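珠子桌安装与使用手册 第二章:装桌子、摆盘子、调高度

我先说一句,这一章是我自己在家把 Juker 活动桌装了两遍之后写的。第一遍装反了一条横撑,拆下来重来,所以下面有些提醒特别啰嗦,您多担待!如果您手上的是 Hiven 那一款折叠的,步骤一到步骤四可以跳过,直接从“铺垫子”看起就行。

动手之前

把箱子里的东西全倒在地毯上,别倒在瓷砖上,我家的小螺母滚进冰箱底下,到现在还没出来。您应该能找到桌面一块、桌腿四条、横撑两根、浅托盘三个、防滑垫一张,还有一小袋螺丝。螺丝分长短两种,长的装桌腿,短的装横撑。两种看着真的很像,我建议先分到两个小碗里。

工具只要一把六角扳手,箱子里带了。电动螺丝刀先收起来,木头孔浅,一使劲就滑丝。

安装步骤

1. 桌面翻过来,正面朝下放在毯子上。有圆角的那条长边朝着自己。

2. 把四条桌腿插进四角的座子里,每条腿先拧一颗长螺丝,拧到能站住就停,先别拧死。

3. 装横撑。横撑有一面带浅槽,浅槽要朝里(我第一遍就是这里装反的,托盘死活推不进去)。用短螺丝固定两头。

4. 四条腿都对正了,再按对角的顺序把所有螺丝拧紧。先左前,再右后,然后另外两条。

5. 翻过来,放在地上,用手掌按四个角。要是有一个角会晃,就把那条腿松半圈,压住桌面再拧一遍。

注意:翻桌子请两个大人一起来,孩子先请到别的房间去。我知道他们特别想帮忙,可以让他们数托盘。

铺垫子

6. 防滑垫有纹路的一面朝下,从一头慢慢放平,把气赶出去。垫子刚拆出来会有一点卷边,卷着的那面朝下压几本厚书,放一晚上就平了。

7. 托盘放进横撑上的浅槽里,推到听见“咔”一声。左边放要挑的东西,右边放挑好的东西,中间空着给小手干活。左撇子的孩子反过来就好,手册原来没提这个,我家老二是左撇子,所以我加上了。

调高度

8. 让孩子坐好,脚要踩得到地。胳膊自然放下来,手肘弯着的时候,桌面跟手肘差不多齐,就是合适的。桌子高了,孩子会耸肩膀,捏几颗珠子就喊累;桌子低了,整个人趴下去,脸都快贴到盘子上了。

9. 桌腿底部有一圈圈的刻线,四条腿要调到同一条线。我家老大用的是第三条,老二用第二条,我拿铅笔在旁边做了记号,换人的时候不用重新量。

提示:如果脚够不着地,垫一个小脚凳,别急着降桌子。Hervieu 的那种矮凳我们用着挺稳,结实的鞋盒塞满旧杂志也能顶一阵。

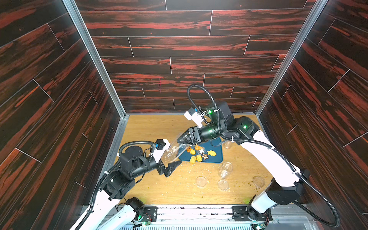 第 23 页

第一次玩:夹子和小绒球

桌子装好了,终于到我最喜欢的部分啦!第一次不用搞得很复杂,一把夹子、一盘小绒球、一个空的制冰格就够玩一下午的。

10. 把绒球倒进左边的托盘,别倒满,盖住盘底就可以。倒太多孩子会直接上手抓,夹子就被扔到一边了。

11. 先自己夹一个给孩子看,动作放慢,嘴里不用讲太多。我以前一边夹一边讲解,结果两个孩子都在看我的嘴,没人看手。

12. 把夹子递过去,让孩子用大拇指、食指和中指捏。无名指和小指总想跟着凑热闹的话,给它们找点事做:手心里塞一小团纸巾,让这两根手指“抱住”它。这个小办法对我家老二特别灵。

13. 夹起来,放进制冰格,一格放一个。掉了就捡起来接着来,不要催。

14. 做完一格满的就可以停。哪怕孩子还想玩,我一般也收一收,明天再拿出来还是新鲜的。

小心:绒球和珠子都是能吞下去的大小。三岁以下,或者还喜欢把东西往嘴里放的孩子,请换成大块的海绵或者大号木圈,并且大人要一直坐在旁边。接电话也请把盘子一起端走。

夹子怎么选

箱子里附的是 Grumbridge 的短夹子,弹力偏软,刚开始用正好。如果孩子已经夹得很轻松了,可以换厨房里的小食品夹,或者晒衣服的木夹子。木夹子要用指尖去捏开,比看上去费劲多了,我自己连着捏二十几下手都酸,所以给孩子排的时候请手下留情。

有一种尖头的金属镊子,网上很多人推荐,我试了一次就收起来了。头太尖,孩子兴奋起来会挥舞,看得我心惊肉跳。

难一点的玩法

同一张桌子,换换材料就能玩很久。绒球按颜色分;珠子穿到硬一点的绳子上(绳头缠一圈胶带,好穿很多);贴纸撕下来,沿着画好的线一个一个贴。撕贴纸的时候,先把贴纸外面那一圈废边揭掉,剩下的小圆点就好抠了,这一招省了我家不知道多少眼泪。

我一般星期天晚上把下一周的托盘换好,孩子早上起来看到新东西,早饭都吃得快一些。一次只换一个盘子,另外两个留着老朋友,他们反而玩得更久。

第 24 页

清洁和收纳

15. 桌面用拧干的湿布擦,擦完再用干布过一遍。彩笔印用一点点牙膏就能擦掉,先在桌子底面试一小块再说。

16. 托盘可以拿下来用温水洗,不要进洗碗机。我的一个托盘进去过一次,出来以后就再也推不进浅槽了。

17. 垫子用清水冲,挂着晾,别晒大太阳。

18. 用了一个月以后,把所有螺丝再紧一遍。孩子喜欢靠着桌子晃,螺丝会慢慢松。之后换季的时候看一眼就行,我自己是九月开学那会儿顺手紧的。

常见的小麻烦

托盘推不到底:先看看浅槽里有没有珠子。十次里九次是珠子。要是没有,检查横撑是不是装反了,回到步骤三。

桌子在木地板上会滑:桌腿底下的塑料脚套擦一擦灰,还滑的话,贴一片防滑贴,四条腿都要贴,只贴两条会歪。

孩子坐不到五分钟就跑:先别怀疑桌子,也别怀疑孩子。看看高度,看看是不是刚睡醒或者饿了。要是都不是,那就站着玩!把椅子拿开,桌腿升高一两条刻线,我家老大有一阵子就是只肯站着夹绒球,夹得还特别好。

缺螺丝:箱底的纸板夹层里有一小袋备用的,长短各两颗。我是装完第二遍才发现的。

剪刀盘和剪纸练习放在下一章,装剪刀架要用到剩下的那两颗短螺丝,先别扔。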